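Home | Books | Authors | News | Contact

Print this page | E-mail this page

FOR IMMEDIATE RELEASE
August 15, 2023

Skolico Press to Publish Final Nakisdale Novel, Author Having Run Out of Excuses

Skolico Press will release The Ferryman's Ledger, the last book in Cadi Morris's Nakisdale fantasy series, this October. The novel runs to 456 pages, of which the author says she is fond of most.

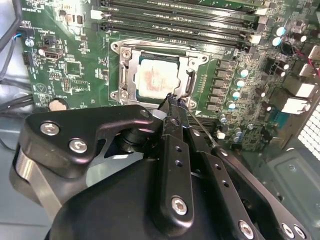
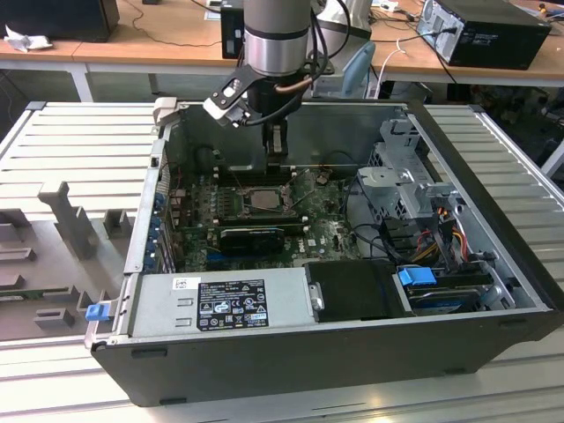
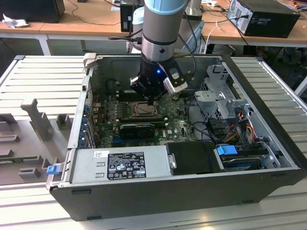
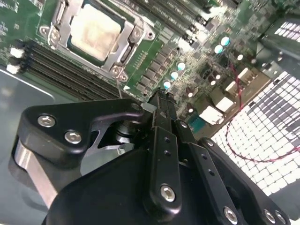 According to Cirilo Gallegos, the first draft ended with the ferry tied up and every question answered, and he sent it back with a note reading "Too kind." The second draft drowned the wrong brother. The third is the one going to the printer.

Readers of the earlier books will remember that Nakisdale was last seen under siege, under water and under the rule of a duke who believed himself to be a heron. The new book picks up the morning after. The river has gone down, the duke has not improved, and Clorkel, the ferryman who spent two volumes refusing to say what he was carrying, is finally asked to open his account book in front of the whole town. He would prefer not to – there are names in it.

"I always meant to explain the heron business," said Morris. "Then I got to the chapter and found I liked him better unexplained. Readers may write to me about this. They already do."

The Ferryman's Ledger also settles the matter of the locked bell tower, gives the witch Zavala a chapter of her own, and contains the map that was promised in book one and left out of book two. The map is to scale in places.

Morris began the series 15 years ago as a short story for a magazine that folded before it could print it. She has since written nine drafts of the opening page, and the published version is closest to the first. She lives near a river and does not own a boat.

The book will be sold in hardcover and as an e-book. Advance copies are available to reviewers, librarians and booksellers who ask by e-mail. Requests for the ending alone will be filed with the others.

Skolico Press publishes fantasy, ghost stories and one cookbook, which it does not discuss.

Press contact: Skolico Press publicity desk | Copyright 2023 Skolico Press. All rights reserved. | Back to top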